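Needle exchange should not depend on a shop lease
February 4, 2022 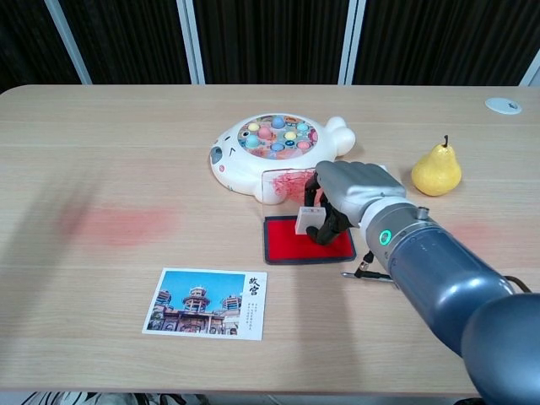
The exchange in Gotalura will close in April because the building has been sold. The council has known this since last year. Its answer so far is that people can go to the pharmacy in Soliman, which hands out packs but takes back no used needles and has no one on site to talk to about treatment.

I worked on the edges of drug services for eight years, mostly filling in forms, and I have seen this kind of thing before. A service is set up with short-term money in a rented shop. It does its job quietly. Then the lease runs out and everyone behaves as if the need had run out with it.

The Gotalura exchange took back 4,000 used needles last year. Those needles will still be used once the doors are shut. Some will go in household bins and some will end up in the park behind the bus station, where the council will pay a contractor to pick them up. That money comes from the cleaning budget, so it never appears beside the cost of the exchange when the two ought to be compared.

The usual objection is that the service draws users into the town centre. I understand why shopkeepers say it. But people came to the centre before the exchange opened, and they came because the bus, the chemist and the benefits office are there. Moving the service to the Gillus trading estate, as two councillors have suggested, would put it three miles from all of those. People who are unwell and short of money won't make that trip for a clean pack.

Teserex, the charity that runs the exchange, has asked for a room in the health centre. This seems to me the right place. A nurse could look at a wound on the same visit, and tests for hepatitis could be done there and then – at present people are given a letter and many never go.

The health centre has said it needs more time to think. It should be asked, in public, what it still needs to know and when it will decide.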